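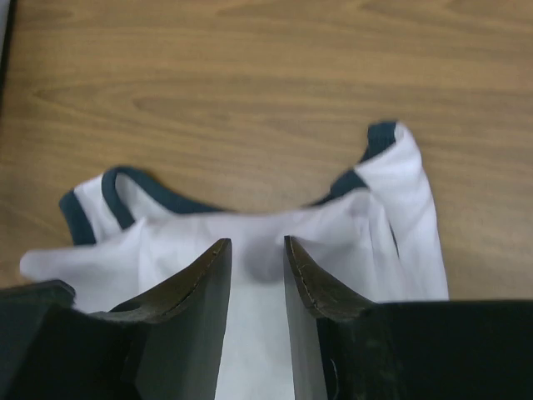 In praise of owning fewer clothes and wearing them out

I had a clear-out in February, as you do when it's been raining for a fortnight and the wardrobe door won't shut any more. I got as far as the second shelf, sat down on the bed with a jumper I'd forgotten I owned and thought, well, this is ridiculous. I don't go out much. I work from the spare room. I have one body and it's roughly the same shape every day. So why did I have enough clothes for a touring theatre company?

My view, and I know it's not a fashionable one, is that most of us would be happier with a small pile of clothes that we wear until they fall to bits. I mean properly to bits. Elbows gone, hems frayed, the lot. My gran had a Sunday coat and an everyday coat, and when the Sunday coat got tired it became the everyday coat, and when that one gave up it went in the shed for the dog. There was a whole career path for a coat! Mine used to go from the shop to the hanger to the charity bag, with the label still scratchy.

And about that charity bag. I used to feel very pleased with myself dropping one off at the shop in Markcombe, as if I'd done a good deed and earned a coffee. But the last time I went in, on a Thursday just after they'd opened, there were bags stacked up past the till and a handwritten sign asking people to please come back next week. They couldn't give the stuff away fast enough. I stood there with my two bags feeling a bit of a fool, then put them back in the car, where they stayed for 3 weeks (I'm not proud of it).

Part of the trouble is that buying clothes has got so easy it hardly counts as a decision. I had the Stuvon app on my phone for ages and I can tell you that at eleven at night, with a glass of something in hand, I have never once needed what I bought on it. I looked up my orders before I deleted it. 35 of them, and I could picture wearing maybe a handful. The total came to £2,462, and I had to go and make a cup of tea after reading that. You could have a lovely holiday for that. You could have the boiler done.

People always say to me, oh, but good clothes cost so much. Some do, yes. I'd be daft to pretend otherwise, and when you're skint and the kids have grown out of their shoes again, you buy what you can buy and no one should be wagging a finger at you. I'm not talking to those people. I'm talking to people like me, who could have bought one decent pair of trousers and bought four bad ones instead because they were in a sale. My one really good thing is a Gruber coat I've had for 8 winters. It cost more than I'd like to say and I moaned about it for a month. The lining's been patched twice and I'd still run into a burning house for it.

Then there's the mending, which I was sure I'd hate. I'm cack-handed and I can't see the needle without my glasses on and the big lamp pulled right over. But I went along to the mending evening at the hall in Sastwood and came home able to sew on a button that stays on, and I was unbearable about it for days. I've done socks since! Badly – one has a lump in it you can feel through a welly – but they're on my feet and not in a bin. 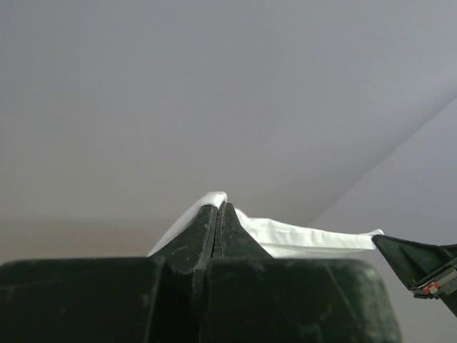 So is it all right to buy anything new at all?

Of course it is, and please do, especially pants. I've no wish to live in sackcloth. I just try to wait until the old one has worn out or stopped fitting, and then I buy the one thing and leave the shop before I can get interested in scarves.

I'll admit it gets a bit dull. I've got a friend's birthday dinner coming up and I'll be in the same green dress I wore to the last one, and the one before that. There was a time I'd have fretted over it all week. Now I mostly think about what I'm going to eat. If anyone says anything about the dress I'll tell them how old it is, at length, and they'll be sorry they asked.

The two bags did get sorted, by the way. I took them out of the boot and went through them again at home, kept a cardigan, cut up some of the T-shirts for dusters and passed the rest on to neighbours. The wardrobe door shuts now, though you do have to lean on it.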